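Minutes of the August Meeting
Hesstead Working Group on Machines and Chores

Meeting opened at 7:05 p.m. Quorum was present, if the member who kept stepping out to move a car is counted throughout. The chair ruled that it was.

1. Minutes of the last meeting

Approved with one correction. The remark that the Clukstead arm "could not fold a napkin if its life depended on it" is to read "did not fold the napkin." The secretary was reminded that minutes are a record.

2. The standing question

As at every meeting, the chair put the question on which the group was founded: can a machine do an ordinary chore yet, start to finish, with no one hovering? As at every meeting, the answer was no, with remarks.

One member asked that "ordinary chore" be defined. The group spent eleven minutes on this at the last meeting and the chair declined to spend them again. The working definition stays as it was: anything a reasonably willing fourteen-year-old can be made to do.

3. Handling of thin white stuff

The trials sub-group reported on sheets, liners, wrappers and anything else that bends when you look at it. Their view is that thin material remains the hardest thing in the house. A mug stays the shape of a mug. A sheet has its own plans, and changes them when touched. 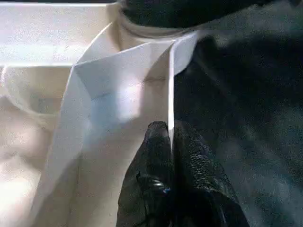 Item 3. Two fingers at the fold.

Discussion followed on what counts as a grip. The sub-group holds that getting both fingers to the crease is most of the job. A member with long experience of fitted sheets said that getting to the crease is where the job starts, and that she would be happy to demonstrate on any evening the group cared to name. The group did not name one.

It was agreed that reports should in future separate "reached it," "held it" and "did something useful with it." The last column may be left narrow.

4. Money

The balance stands at $2404. Against this there is an invoice from Bidora for $95, for replacement finger covers. Two members thought this steep for what they called small gloves. The invoice was approved after a show of hands, one of them reluctant.

The quote from Qiu for a second arm, at $3882, was read aloud and then put back in its folder. The chair noted that the sum exceeds the balance and invited motions. There were none.

5. Large awkward items

The sub-group moved on to things too big to pick up. Most household chores turn out to involve at least one — the tub, the tray, the bin, the thing that lives behind the door. A machine that does nicely with a block on a table has to decide, when faced with a wide white basin full of slopes, where exactly to take hold of it. So does a person, but a person will generally shove it with a knee.

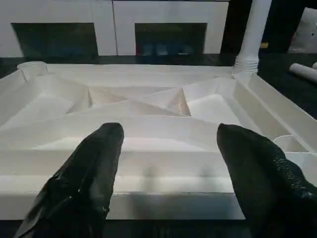
Knees were raised as a serious design matter and discussed at more length than the agenda allowed. A member who used to work a stockroom in Clukstead said that half of what he did all day was hold something with a hip while both hands did something else, and that he has yet to see a machine with a hip. The secretary was asked to write to Qiu about hips. The secretary asked whether this was a motion. It was not, but the letter will be sent.

On shop floors the picture was thought a little better. The same object turns up in the same spot all day and someone is paid to keep it that way. At home, no such person exists.

6. Rooms as they are

A proposal to hold all further trials in a tidy room was put and defeated. The mover argued that fair comparison calls for a clear floor. The reply from the other end of the table was that a clear floor is itself a chore, and that a machine which needs the room picked up first has handed the hard part back to its owner.

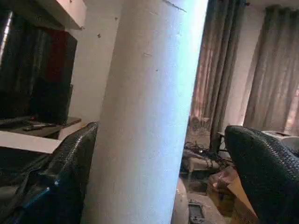 Cables, cardboard and remotes were all accepted as fair conditions. Pets were referred to the next meeting.

A member asked how long we would give it before a machine could be left alone in such a room for an afternoon. Estimates ran from two years to "I am 63, so you tell me." The chair asked that the second estimate be recorded as it was given.

7. Actions

Secretary to write to Qiu (hips).
Trials sub-group to bring the new three-column report form.
Chair to pay Bidora.
All members to bring one chore they would hand over tomorrow, and one they would not.

8. Any other business

The dishes from the break were still in the sink. The chair asked for offers. The member with the car had gone out to move it. Two others washed, and the item was closed.

Meeting ended at 9:20 p.m.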